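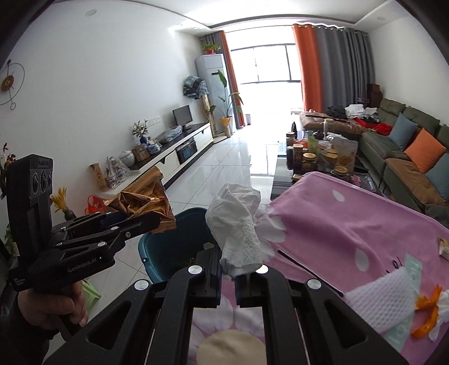

Why does the Losmont clock lose time only at night?

The pendulum rod is steel and the hall heating goes off at ten, so everyone's first guess is temperature. A cold steel rod gets shorter, though, and a shorter pendulum gains. The fault is elsewhere, and my money is on the oil.

**June, bench 2, 9.40 am**

Movement out of the case and on the test stand. Maker's number 1381 stamped on the backplate, and 1904 scratched next to it by a repairer who either dated his work or couldn't count. Lesia Kravchuk thinks it's a date. Lesia is an optimist.

Old oil on the pallets is the colour of strong tea and about as slippery as toffee. My theory: it thickens when the hall cools, the swing drops, and the suspension spring does something unhelpful that I'll work out later. Swing on the stand with the room warm is fine. Naturally.

Things done before lunch:

- Let down the mainspring. All fingers present.
- Checked the crutch for play. There is play. Somebody has bent it before, with pliers, and left the teeth marks as a signature.
- Peg-wooded the pivot holes. Back hole on the escape wheel is oval. I have written "oval" on the job card and underlined it, which is how I express feelings at work.

Rang Oleksandra Kostiuk at Distach about a bush for it. She has the size but sells them in packs of 100, so we shall be well supplied for oval holes until I retire.
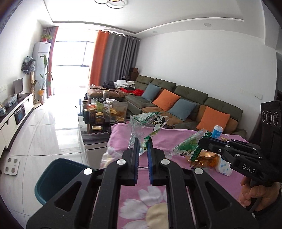 ## Afternoon, with cold box

Put the stand in the cold box with the Trondix timer on it and left it for nearly 100 minutes. Swing fell away steadily, and the clock started losing after the first half hour. So it's the oil, or the oval hole, or both. I'd changed neither, for once, so the result means something.

Cleaned the pallets only and ran it again. Better, still losing a bit. That leaves the hole.

To do:

- Fit bush, ream by hand, resist the drill.
- Fresh oil, sparingly. The last man used it like gravy.
- Polish the pallet faces if the marks will come out. Ask Lesia, she has the patience.
- Find the Rutherford reamer. It was in the second drawer, where I have looked three times.
- Straighten crutch last, after a cup of tea.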